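# Nosham pastel bowls, after one whole summer of ice duty

I bought these because I was sick of ice. More exactly, I was sick of handing people a glass and then chasing cubes around the bottom of a freezer drawer with my fingers. So back in June I ordered two of the Nosham bowls, one mint green and one pale pink, and they've been out on the table for pretty much every get-together we've had.

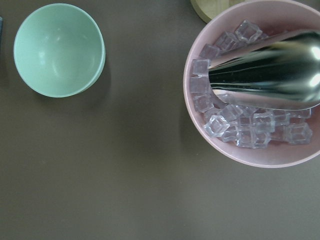
Pink ended up being the ice bowl and mint is the spare, mostly for chips, or lemon wedges if I'm feeling fancy. I wanted the gray set at first, but it was sold out on Kuststead and I'm so glad it was! The colors are soft, kind of like those butter mints at weddings, and they look great on a dark table. Clear ice in the pink one looks especially pretty, and two different people have asked me where I got it.

Okay, the useful stuff. The bottom inside is flat, so a scoop can get in there without everything sliding up the side and onto the floor (my old salad bowl was terrible for this). I use a metal scoop and so far I haven't found a scratch, though I do go easy on it. They're light enough to carry one in each hand when they're full, and they stack, so they only take up one spot in the cupboard.

Now the complaints. They are not insulated, and the listing doesn't pretend they are, but I had my hopes up anyway. On a hot afternoon on the porch I got 60 minutes before it was more puddle than ice. Inside with the AC going I can stretch that to 90, and then I dump the water and fill it again. If you want ice that lasts through dinner, buy a proper bucket with a lid. My sister has the Brandbridge one and it keeps ice way longer – it's also ugly and weighs a ton.

The other thing is that the pink shows stains. I left cherries in it overnight once and it took a baking soda paste and a fair bit of scrubbing to get the ring out. The mint has had salsa in it many times and looks fine, so maybe I just got lucky with that one.

Shipping was slow, and one of the two came with a little rough spot under the rim. I emailed, they offered me a partial refund, and I took it and kept the bowl. You can't feel it unless you go looking.

The listing had 883 reviews when I bought mine and I read way too many of them. Half the unhappy ones were from people who thought they were getting mixing bowls. I wouldn't use a hand mixer in these. Serving, snacks, ice, yes.

Four stars from me, and I'm probably getting another mint.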